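Gripper comparison, progress to the end of May

The Blackwood grant pays for one question: does the Volum gripper earn its price over the stock two-finger pair we already had at Wutcombe? Half the money is spent and my answer is still "not shown."

We logged 254 cabinet-door trials. The stock pair finished 225 of them when an operator drove the arms. Under the controller's own policy we only have 60 trials so far, and 53 of those were on the same door, so I would not quote a success rate from them to anyone.

The Volum unit did well at Brikcombe, on a bench, with a handle bolted to a plate. A real cabinet is harder. Doors swing low, the wrist has to work under the desktop, and the head camera loses the fingers behind a panel just when you want to see them. The supplier's figures leave all that out. I have asked twice for their test setup and got a brochure.

Two changes I want before the next payment. First, both grippers run on the same arms with the same controller build, which was not true in April. Second, a wrist camera on each side. If the budget covers only one of these, take the first.

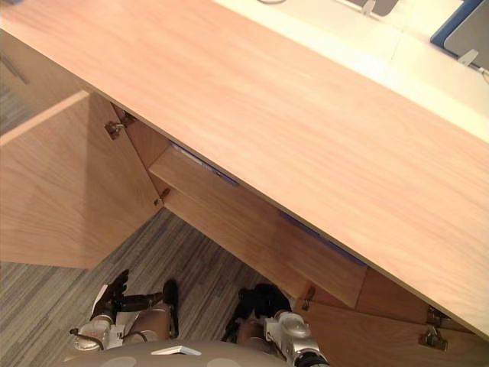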